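Home > Workshop tips > Small arm, small kitchen: how we set up our table

By Feng-yi Lo

Four of us build a kitchen helper arm in the shared workshop at Hekudcombe. English is my third language, so please forgive me if some words are strange. Many people asked me how to make a practice table for such an arm, and I collected the tips that saved us the most trouble. You don't need expensive things for it. You need a white table, a plate, a colander, some food to move and a good amount of patience.
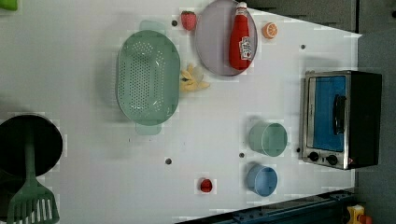

The practice table, seen from over the top.
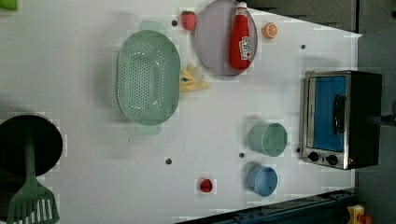
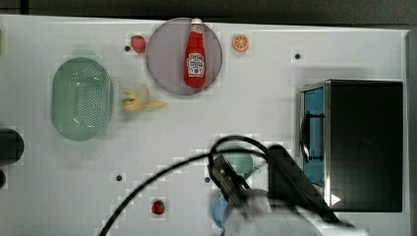
Start with the table itself

Choose a matte top if you can. Our first one was glossy and every lamp made a bright spot on it, and the program took the spot for an object and wanted to go there. Sanding helped a little, but in the end we bought another top. White is good for most colours of food. If you want to pick up white eggs, choose grey.

Wipe the top before each session with a cloth that is only a bit damp. Crumbs from somebody's lunch are not a joke for a gripper with soft pads.

Holes in the top

Drill your mounting holes early, before anything is bolted on, and sand the edges so small parts don't catch. Do not fill the holes with white putty to make it pretty. We did this on the old top and Tien-fu Lui needed them all again two weeks later. Use the holes as landmarks too. When I write "the colander goes left of the plate, long side to the arm" everybody understands, but when I write "in the usual place" everybody has another usual place.

Choosing the things to move

Buy from the toy shelf first. Toy food weighs nothing and does not go bad, and it can fall on the floor 1,000 times. The real weight can come later. I put water into a bottle in September, when we trusted the arm more, and I was still holding a towel.

Take shapes which are difficult in different ways. A round tomato rolls away. A cup is easy from the side and hard from above if your fingers open too little. A slice lying flat is the worst of all for us, the fingers scratch on the table and push it in front of them. Soledad Achterberg glued a felt dot under the flat pieces, so they sit a little higher. It is cheating, but it is useful cheating while you learn.

A bottle that lies on its side should lie on a plate with a rim. It costs you one morning of chasing if you ignore this.

Marking the places

Tape is fine for the first day. After that it curls up, and the glue stays on the table. We use a soft pencil and draw only two short corner lines for each object. You can rub them out with a school eraser. Write the name of the object beside the lines very small, and date the layout in a notebook.

The cable

Leave a generous loop. A cable that is tight when the arm stretches will pull on the plug, and then you search for a fault in the software for 2 evenings, as I did. Hold the cable by hand and move the arm slowly to all its far corners with the power off. Look at where the loop goes. If it hangs low it will sweep the cups from the table. Fix it with hook-and-loop straps and not with cable ties, you will want to change it.

Heavy boxes

Put a toaster oven, or any other box of this kind, near the side of the table and turn the door to the middle. Leave space for the door to open completely plus the width of your hand. Put a piece of rubber mat under it. Before we had the mat, the oven went for a walk each time the arm pulled on the handle.

Lamps

Use two lamps from two sides, and switch off the one above if your eyes hurt. Let them warm up for 30 minutes if they are old tubes like ours. Close the blind in the afternoon, too.

Safety and being nice to other people

Keep the stop button where the person who is watching can reach it without leaning over the table. Long hair goes back, sleeves go up. Say "moving" loudly before you start the arm. Hiu-tung Choi says it even when she is alone.

When you finish, park the arm, power off, and put the small food in one box with a lid. Somebody else may need the bench at eight in the morning. If you borrow the good hex keys, please bring them back to the drawer under the window, the 3 mm one is still missing.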